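3.2 Boots, linings and what people do with them

I'll admit the boots were my favorite part of the whole study. Rubber boots sound like the dullest thing you could ask anybody to put away, and then you sit down with the Dremidlow entries and find 984 notes on footwear alone (I read every one of them, some twice!). 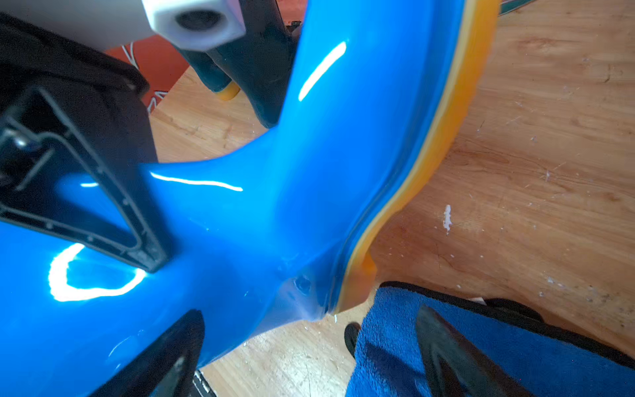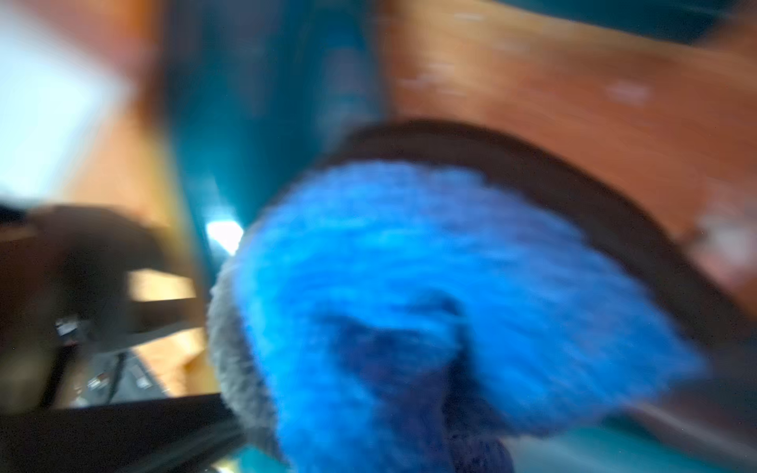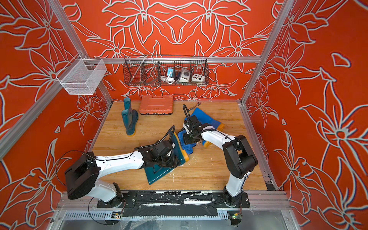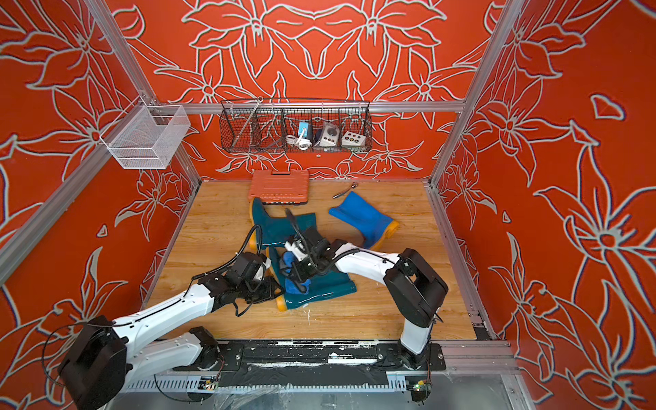

Figure 4. Boots in the orange flowered setting. The third and fourth pictures show the teal pair, a blue boot on its side and the orange case; the first two are close views.

We sorted the entries by what got handled first, the boot or the soft stuff that goes with it. I had expected the boot to win easily. In our November round it came first in 11 of the 14 households, but the other three were so firm about starting with the lining that I went back and reread the Lumura guidelines to see if we had nudged them somehow. We hadn't, as far as I can tell.

Pairing is where things get messy. A boot lying on its side loses its partner fast, especially when there is a second color on the same floor, and people in the Catacutan group told us they'd much rather stand one boot up and then go looking for the other. I do the same at home, so maybe I'm biased here. Soles helped more than I would have guessed, and a light sole on a dark boot came up again and again as the thing people looked for from across a room.

Cloths and liners were coded separately, following Fledley, and a cloth left beside a boot was not treated as part of it unless the entry said so. The leftover cases are in Section 3.3, along with the toolboxes.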